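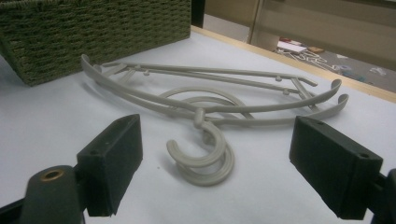 Two gray hangers and a green woven basket on a white tabletop.

How to Comment on a Public Land Management Plan

Filed under: Public Lands, How-To

When a land agency revises the plan for a forest or a stretch of range, it has to take comments from the public. Most people who mean to write never do, or they sign a form letter that gets logged with hundreds of others. A comment of your own takes an evening.

1. Get the right document. Look for the draft plan and the draft environmental review. The Vuvar Creek draft released in May ran to 2,265 pages with appendices, and you do not need to read them all. Start with the table of alternatives, then search for the places you know.

2. Check the deadline and the time zone. Comments on Vuvar Creek close on Wednesday, September 25, 2019, at 5 p.m. Mountain. Late comments may be read, but they can cost you the right to object later.

3. Pick one or two subjects. Grazing, road closures, stream buffers and so on. If you have walked the Le Goff allotment every fall and seen the banks break down, write about that.

4. Cite the page. "On page 43 of Chapter 3, the draft says the Studuter road will stay open year-round" is much easier for staff to answer than "I am against the roads."

5. Say what you want changed. Name the alternative you support, or give the wording you would add. If you have photos or notes, include the dates and locations.

6. Keep it short. The online form for this plan cuts off at 2,500 characters. Draft in a separate file and stop at 2,000 so you have room to fix things. Longer comments go in as an attachment or by mail.

7. Send it and save the confirmation number. You will need it if you file an objection to the final plan.

Leave out your phone number and home address unless the form requires them. Comments become part of the public record.

Recent posts
Reading a Grazing Permit
Sokus Marsh: Fall Water Levels
Who Manages What: A Guide to Federal Land
Filing a Records Request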